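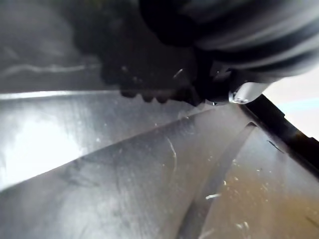

Hello again from the Iltby community kitchen, and thank you for the second half of the Stendel grant! Since May we've cooked 746 hot lunches, mostly soup and something baked, and 589 of those went to people over sixty-five who either walked over or had it brought to their door. The biggest chunk of your money went on fitting out the kitchen, and I'm very happy with the brushed stainless steel – all those angled panels with their folds and seams took me a while to get used to (I come from a house with a wooden counter), but the health inspector liked it and passed us on the first visit.

The cooking classes got off to a slower start. We planned for eight and ran 6, mainly down to me booking two of them during school exams. Still, 49 people signed up, and the bread class filled so fast that I had to start a waiting list. Kudum let us have flour at cost all summer, so we came in under budget on dry goods.

Where we went over was the plumbing. Pētersons quoted for one new drain and we ended up needing two – the old pipe under the back wall was cracked. I moved money across from the printing line to cover it, as we agreed on the phone, and the invoice is attached.

Next up is the winter menu, plus a second delivery route out past the mill. I'd also love to talk about a bigger freezer before you set next year's budgets. Receipts are in the usual folder.

29 September 2023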